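Leave the scuffs alone

Every September the flat below mine in Lornton is repainted between tenants, and every year the walls come out the same white. I think most of this painting is a waste. A wall with a few smudges on it is still a wall.

The rack and the cardboard tray get more use than anything else on my list of household things, and the marks on the wall behind them bother me very little.

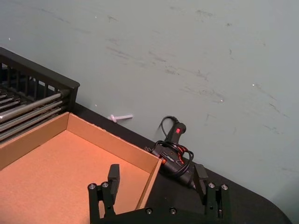 What the money would buy

The last quote I saw was £1,216 for two rooms. Hannelore Wallner, who lets the flat, paid it. For that she could have had the draughty window mended, which the tenants had asked for twice.

A cloth over a worn table does the same job as a new table, creases and all. 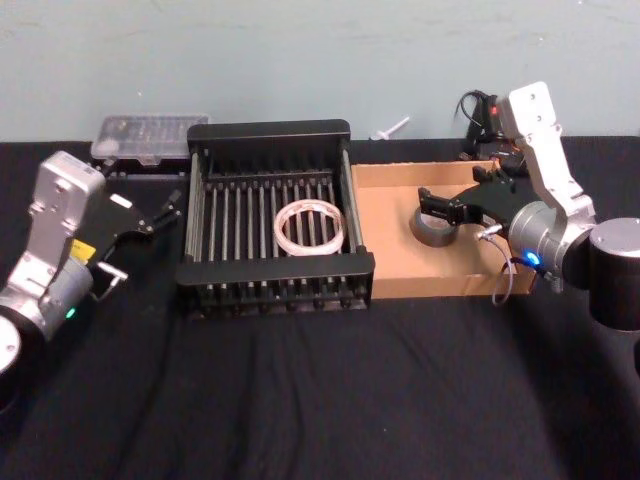 Agents in Medton tell landlords that fresh paint lets a place faster. Perhaps it does, by a week. But people who rent stay for warm rooms and a door that shuts, and I would like to see those written into the checklist before the paint.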